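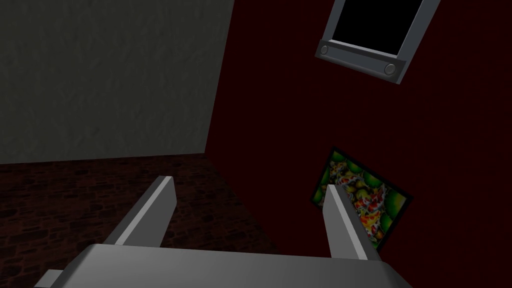 4 min read

May, late evening

Slept badly and got up before the alarm. The knee was stiff again on the stairs but loosened up once I had walked to the bakery and back. I bought the seeded loaf. They have raised the price and made it smaller.

Choir was the main thing today. We are still on the Postma piece and I still can't get the entry on page 17. The altos come in half a beat after the tenors, on a note that is nowhere in the chord before it, and every time I wait for Femke De Smet to go first. Tonight she was out with a cold. Four of us stood there with our mouths open and the tenors went on without us.

Wim took it well. He had us speak the words in rhythm, then hum, then sing it at half speed. At half speed it is easy. At full speed I got it twice out of maybe a dozen tries, and one of those was luck. He wants it from memory by the time we go to Nitalberg. I have the first two pages by heart and the last one. The middle is a fog.

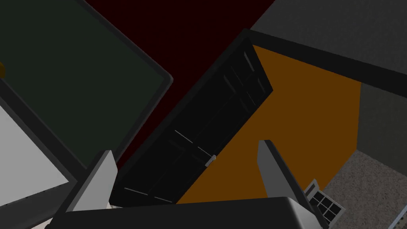
Inès brought the sheet with the room list for the trip. I am sharing with her and Alina Pană, which suits me fine. Alina goes to bed early and Inès doesn't snore, or didn't last year. The bus leaves at 8 in the morning and we are supposed to bring our own lunch. Lieven asked if there would be a stop on the way and Wim said one, and it would be short. Lieven has asked that at every trip I have been on.

The hall in Nitalberg seats 200. They have sold less than half so far. I don't mind that. I sang in a full church once and all I remember is the heat.

I need to find out about the black skirt. The zipper went at the Christmas concert and I pinned it and put it back in the closet, and there it still is. If the repair shop can't do it in a week I will wear the pants.

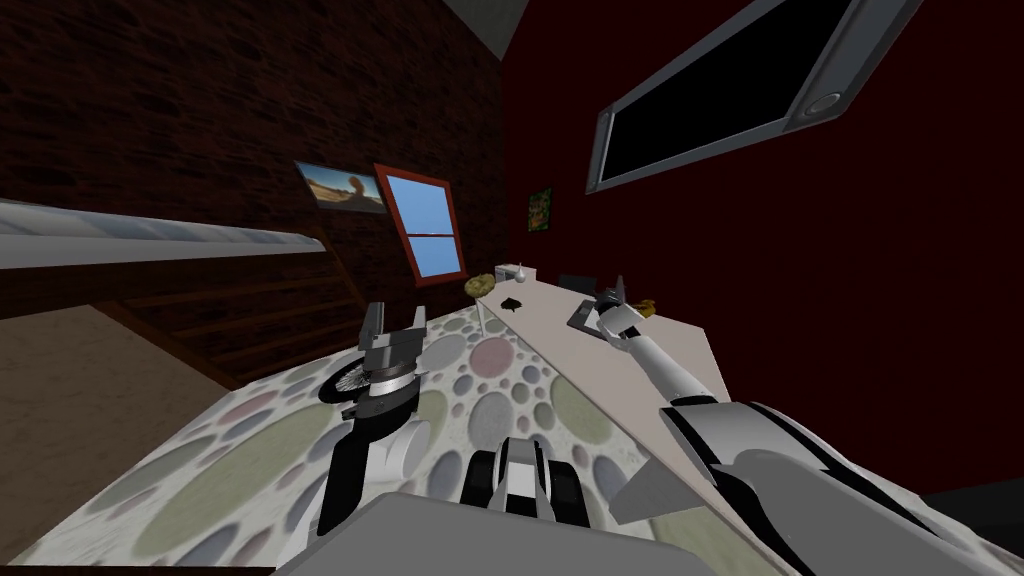

Walked home with Inès as far as the bridge. She is thinking of giving up her Saturday job at the garden center and hasn't told them. We talked about that and about her mother's hip. The river is low for May. It was still light enough to read the street signs when I got to my door.

Had soup and two slices of the new loaf. It is good bread, I will give them that. Went over page 17 at the kitchen table with the recording turned down low for the neighbors. Got it three times in a row, then lost it.

Tomorrow: skirt, call the dentist, return Alina's folder.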